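The Kuvau psalter came back to the Lorthorpe library in May, twenty-one years after it left, in a padded bag with insufficient postage. The librarian paid the difference out of the photocopier money and entered it under sundries.

It had been the only valuable thing the library owned. A visiting scholar had once called it "not without interest", and the town had lived on that remark ever since. When it vanished, the insurer at Lalumton sent a man with a magnifying glass, who found a biscuit crumb and paid up in full. The money became a new roof. The empty display case became rather popular, and coach parties stopped to look at it on the way to the coast.

So the librarian did not ring anybody. She took the parcel home under her coat, feeling like a thief, and spent the evening turning pages. All were present but four, and those had been missing when the library bought it. 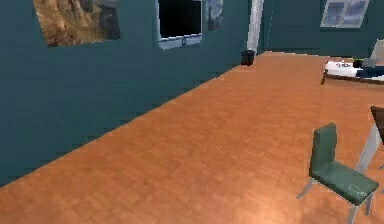

The insurer, she worked out over her second sherry, now owned the book. The library owned the roof. If she reported the parcel, Lalumton would collect the psalter and sell it to a bank, and the coaches would have no reason to stop. If she kept it she was a receiver of stolen goods, at her age, with a pension coming. She went in early and sat in the reading room to think, facing the dark teal wall and the painting of rocks that hung too high on it for anyone to dust. The rocks were tan and brown and offered no opinion. She had catalogued under them for most of her working life and had never once seen a reader look up.

By seven she had fetched the ladder.

The next coach came in from Selvanayagam at two. The visitors filed past the empty case, read the card and shook their heads at the wickedness of people. One man asked whether she thought it would ever turn up.

"I shouldn't think so," she said, and stamped his guidebook - which was his own, and had cost him a fair bit - due back in a fortnight.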